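3.2 How people choose where to hang a picture

We began the home interviews with what we took to be an easy question, and it kept us busy for most of December. Each household was asked to tell us, in whatever order the stories came, how the pictures on their walls had ended up where they were. Hardly anyone spoke of eye level or of the center of the wall. They spoke of nails left by the last tenant, of a sofa that used to stand somewhere else, and of an aunt who was coming to stay. Trummer's earlier work on rented rooms had prepared us for the nails, though we were slow to see how much weight the aunts would carry.

Landscapes were the great favorite, and they were often hung in small groups on a wall with a strong pattern of its own, such as brick or tile (Figure 3). 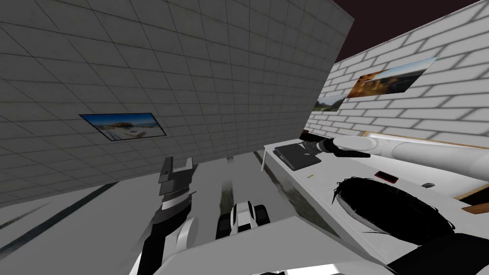

Figure 3. Landscape pictures on a tiled wall and on white brick.

3.3 The pull of the grid

Tile deserves a few words to itself. Of the 40 households, seven had hung something on or beside a tiled surface, and five of these told us, with a good deal of feeling, that they had lined the picture up with the joints and then regretted it. One man in Drulard moved the same small seascape three times in an evening - his wife kept the tally. 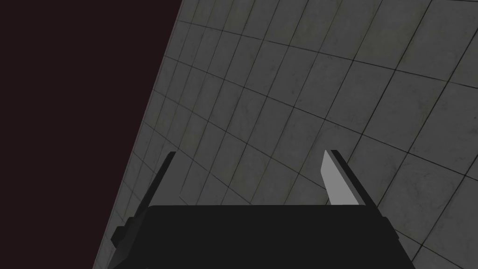
Sison suggests that a regular grid works on us much as ruled paper does, so that anything placed near it seems to be asking to be straightened. We find this persuasive, and our interviews give it some gentle support. People with plain plaster walls were far more forgiving of a frame that had slipped a little, and several were quite fond of the slant.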